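Verkanora Opens Harbor Sim "Lerthorpe" to Early Access Players

Run a broken down port town. Fix the cranes, hire the crews, keep the boats moving.

August 3, 2021 - Independent studio Verkanora today released Lerthorpe, a harbor building and management game for PC, into early access. Players take over a small port that went quiet years ago and try to get it working again. One usable dock. Two tugboats, one of them leaking. A bank that wants its money by spring.

From there its up to you. Dredge the channel or don't. Take the fish contracts, or hold out for container work and hope the cash lasts. Every building can be walked into in first person, and every worker has a home, a shift and an opinion of the boss.

"We wanted a port game where you can stand on the dock in the rain and see why the line is backed up," said Milagros Montoya, creative director at Verkanora. "Menus are there if you want them. Plenty of our testers hardly open them. They just walk over and yell at someone."

The early access build has the full Lerthorpe map, 388 buildable parts and 10 story contracts, plus an open sandbox with no bank and no end date. Weather and tides run on their own clock. Low tide will strand a loaded barge if you time it wrong, and the tug crews charge overtime to pull it off.

Co-op for up to four players is in from day one. Friends can share one port or split it up, each with their own docks and budget. Splitting the port turns on trading, and also lets players undercut each other on contracts, wich the team says has already ended one office lunch early.

Lerthorpe runs on Muten, the studio's own simulation engine. Muten tracks cargo piece by piece from ship to shed to truck, and handles up to 1000 workers in a single port. Lead programmer Jomar Pangilinan has been building it since before the studio had a name.

"Cargo was the hard part," said Pangilinan. "A crate has to be somewhere. If it's lost, it's lost somewhere, and you can go find it. Took us a long time to get that running smooth on an older machine. Saves are small too, so no waiting."

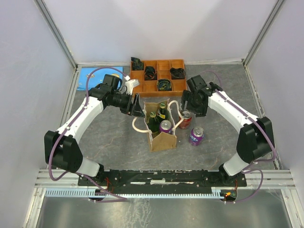
What's coming next

Updates are planned through the early access period. First up is the Ocampo expansion, a free second map set in a river delta, with shallow water, ferries and a night market. Ocampo is planned for January. Rail yards come after that, then mod support. Dates for those two are not set.

A closed test with 160 players wrapped up before launch. Changes that came out of it include:

- Crane controls can be remapped, including on gamepad
- Fog can be turned down, or off
- Workers no longer quit all at once after one missed payday
- Undo for road placement

"The payday thing was rough," said community manager Honeylyn Calimlim. "You'd be a few coins short and the whole town walked. Funny once. Players told us, we fixed it, and now they leave one at a time and complain on the way out."

Music and sound

The soundtrack is by Lovely Dagdag, and changes with the port - sparse guitar when the docks are empty, more players joining in as the shipping picks up. Horns, gulls and winches were recorded on working piers. The soundtrack is sold separately or in a bundle with the game.

Availability

Lerthorpe is out now in early access on PC, in English, Spanish and Filipino. More languages to follow. Price will go up at full release, anyone who buys in early access gets the full version at no extra cost. Saves from this build will carry over to the Ocampo update. Console versions are being looked at, nothing to announce.

About Verkanora

Verkanora is an independent game studio making simulation and management games. Lerthorpe is its first release.

Press contact

Jomar Ambrosio, Verkanora press desk. Review keys, screenshots and a fact sheet on request. Creators are free to stream and monetize footage from the early access build, no permission needed. Please say if your asking for a co-op key, those come in sets of four.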